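Repair room at Stokbridge to stay open through the winter

The room behind the Jarnen Street library will keep its doors open until the end of February, the town council has decided.

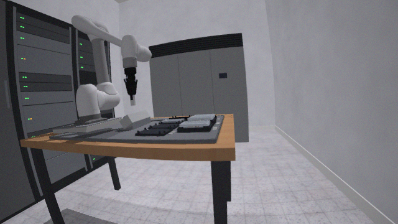

Mercy Obura told the meeting that she had walked past the door for two years before she dared to go in, and that she now brings something every month. Her kettle, her mother's radio and one very old sewing machine have all been mended there, she said, and she asked the council not to think only of the rent.

The rent was the difficult point. The room costs the town 900 pounds a month, with heating included, and the agreement with the owner of the building was going to finish before Christmas. Under the new agreement the price stays the same, but the town must pay for any work on the roof above the back entrance. The council has put aside 2,000 pounds for this work.

Dennis Khaemba, who speaks for the council on matters of waste and recycling, said he was satisfied with the result, although he had hoped for a full year. According to him, the owner was ready to sign for a longer time, but the council did not want to make a promise before the next budget is known. The question will come back in the new year.

The repair room opens its doors in the afternoon, from 2 until the last person has been served. Visitors take a number at the entrance, explain the problem and wait for their turn. Small electrical things, clothes, toys and bicycles are accepted. Microwave ovens are not, and neither is anything that runs on gas. There is no fixed price for the work, but visitors are asked to pay for the parts.

Josphat Mabula has been repairing radios and lamps there from the beginning. He explained that most of the things which arrive are not really broken. Often it is a fuse, a loose wire in the plug, or dust which has been collecting for years. The hardest cases are the cheap products which are closed with glue, where he must break the cover to see the inside. He keeps a box of old covers under his bench and says that it has saved him many times.

At the same meeting there was also some criticism. The shopkeeper Elibariki Mushi, whose business is on the other side of Jarnen Street, complained that visitors leave their cars in front of his shop when they carry heavy things in. He asked for a loading place with a time limit. The council agreed to look at the street again and to paint new lines if the road department permits it. Mr Mushi answered that he had heard the same words last spring, and that he would like to see the paint.

A second complaint was about the noise. A family living above the library wrote a letter in which they asked that sewing machines and drills should not be used in the evening. The letter was read aloud and was polite in tone. From now on drilling will stop at 4, and sewing may continue as before, but with a thick mat under each machine.

The neighbouring town of Hurnstead closed its own repair room last year, and people from there have started to come to Stokbridge by bus. The council discussed whether they should pay a small entrance fee. Mr Khaemba was against it. He said that it would take more work to check the addresses than the money is worth, and that Hurnstead people buy their bread in Stokbridge anyway. The proposal was not put to a vote.

More difficult is the matter of spare parts. Until this summer many of them came from the Masanja hardware shop, which gave old stock at a low price. The shop has moved to a smaller place and has no more room for such things. The repair room now asks the people of the town to bring plugs, cables, zips, buttons and bicycle tubes that they do not need. They can be left at the library desk in a closed bag with a note saying what is inside. Batteries should not be put into the bag.

There will also be a course in simple repairs. Musyoka Mosoti is going to teach it in the reading room of the library. The first evening is about changing a plug safely, and the second about sewing a zip into a jacket. Those who take part should bring their own jacket, and the library will lend the scissors. Children may come with an adult. Names can be given at the library desk or by telephone during opening hours, and the places will go to those who ask first.

Mr Mosoti said that he had offered the same course in Hurnstead and that the evening on plugs was much fuller than the one on zips. He would be glad if it went the other way in Stokbridge, as he prefers to teach sewing.

The council also heard a short report on the lighting in the library passage, where two lamps have been out of order for several weeks. The electrician has been ordered.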